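Courses > Community Health > Unit 3 > Handout 10

Sleep and the Shift Worker

October - by the Unit 3 teaching team
Reading time: 3 minutes

Most of you will meet shift workers in your first placement, and a fair number of you will become one. Read this before the tutorial, ideally while awake.

The body clock

The clock is set mainly by light. It expects you to be up in the day and in bed at night, and it has no interest in your roster. After a night shift the pressure to sleep is high, but the clock is already telling the body it's morning. Clients describe this as "tired but wired". Write down their words, then ask what time they got into bed and what time they got up. The two answers rarely agree with the first one.

Case: Plirkalura depot

The Skivent program ran at the Plirkalura freight depot, which had 503 staff on a rotating roster. Up to 16 people at a time joined a group session, held at 3 pm, an hour that suited the organizers beautifully and the night crew not at all. Attendance improved once it was moved to the end of the shift. Be ready to discuss why this took a whole season to notice.

Terms to know: sleep debt, forward rotation, anchor sleep, light exposure. 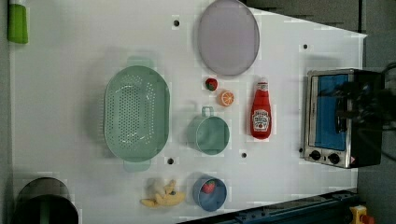
Page last changed: October, 10:16 am

Food at odd hours

Digestion slows overnight, so a large meal at 3 am tends to sit there and complain. Suggest a main meal before the shift and something small during it. Coffee is fine early on - less so in the last few hours, when it follows the worker home.

For the tutorial

Read the Seixas chapter on rosters and fill in the Clovuvum sleep diary for 10 days. Fill it in each morning. We can tell when all ten were done on the bus, as the pen never changes and neither does the bedtime.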